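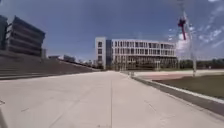 ## Notebook, June, started 7:40

Route: the plaza leg, from the lower end up to the white building. Bako is the name of our delivery robot, and Dondico is the firm that sold it to us. Olel is the route software. I write all three down one time because the new colleagues mix them up, and then the error reports go to the wrong address.

The purpose of today was to decide if the post round between the buildings can go over to Bako for the whole morning, or only for the second half of it as we do now. I also promised to write down what this means for the people who carry the post today, so there is more about people than about wheels in this entry.

### The drive

The long joint in the pavement goes straight up the plaza to the dark glass strip of the white building. I have used it as the reference line for the route. On the map in Olel I had first put the route closer to the curb, on the lawn side, but on that line Bako corrected its direction too often, with many small turns. On the joint it was calm. I moved the route and saved it under a new name, so the old one is still there if somebody wants to compare.

Speed limit kept at the low setting. The length of the leg is 148 metres by the wheel counter and the time for it was a little over 3 minutes, including one stop which I made by hand to test the button. Two stops came by themselves. One of them I cannot explain. The log says "obstacle, front left" and I saw nothing there. The sun was strong on the concrete, so maybe it was glare, but I don't want to write this as a reason before I have repeated it under cloud.

The steps on the left side are marked as forbidden area in Olel, with a margin of 2 metres. In shadow they are much darker than the plaza, and I would like the margin bigger for the afternoon, when I have not yet tested. To do.

### What changes for the post room

At present the round is done on foot with a trolley. The post room at Hultham handles roughly 130 items on a normal morning, and most of them are thin envelopes and sample bags. The heavy part is the walking. When I asked, the colleagues said they don't miss the walking in winter, but they would miss it in summer! One of them also said that the walk is the time when she hears what the departments need, for example that a parcel should wait until after a meeting. Bako cannot bring back this kind of message. I had not thought about it before she told me.

Other points from our talk, in the order I wrote them:

- Sorting starts earlier, because the boxes must be in the right order before Bako leaves. Before, one could sort a little on the way.
- Somebody must meet it at the far door. The receivers in the white building were not asked about this until last week, and they were not happy with that. They are right.
- A person who loads the robot should not also be the person who answers the alarm phone. With the present shift plan it is the same person.
- The trolley stays. All wanted this, me too.
- The working hours stay as they are. This was the first question, and it was answered by the site office in writing. I put the copy in the front pocket of this book.

My own job also becomes different. Last month I mostly repaired things, and now I spend half of the morning looking at a map and waiting. I find it more tiring than I expected.

### Decision for now

We don't go to the whole morning yet. The second half stays with Bako and the first half on foot, so that the messages still come in. We look at it again when the far door has a fixed arrangement.

### Open

- Repeat the leg under cloud, same speed, same route name.
- Bigger margin at the steps, then test in the afternoon.
- Ask Dondico if the alarm can go to two phones.
- Shift plan: loading and alarm phone separated. Not my decision, but I will bring it up.
- Battery figures from this drive are not copied yet, they are on the tablet.

Finished 9:15. Robot back on the charger, cover closed, key in the drawer.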